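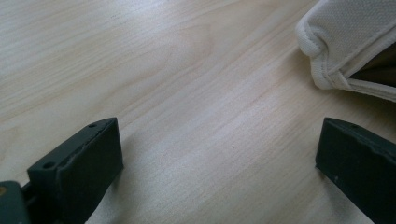

Most of the bad examples are bad before the hand has touched anything, according to Margit Lakatos, and they can be noticed in the first second if you know how to look. The person comes in too fast, or already with the fingers half closed, and the system will learn this hurry together with everything else.

At Dasard, the learning examples are made by hand. A person holds the gripper, walks to the table and does the task as the robot should one day do it. The camera on the tool records the whole approach, so the open fingers and the cloth are seen from the same side each time. There is no robot arm in this part of the work. The arm comes later, in another building, and it gets only what the people have recorded.

Cloth is the subject of the season. A hard box has one shape, but a soft thing with a piped seam has a new shape every time it is put down, and the good place to grip moves with it. For this reason the team does not ask for beautiful recordings. It asks for different ones – from the left, from the right, with the fabric near the corner of the view or in the middle.

By the end of February the group had 945 recordings. Tamara Pop watched all of them, 80 in one sitting, with a sheet of paper on which she wrote only the numbers to throw away. She told me that after lunch her judgment becomes softer, so the difficult ones she keeps for the morning.

Osamu Tanabe would like to keep more of the failures. He thinks a missed grip followed by a calm second try is worth more than a perfect first one. Pop agrees about the second try, but she wants it marked clearly, and the two have discussed the marking for seven weeks now. On Monday they will train the model twice, once with his list and once with hers.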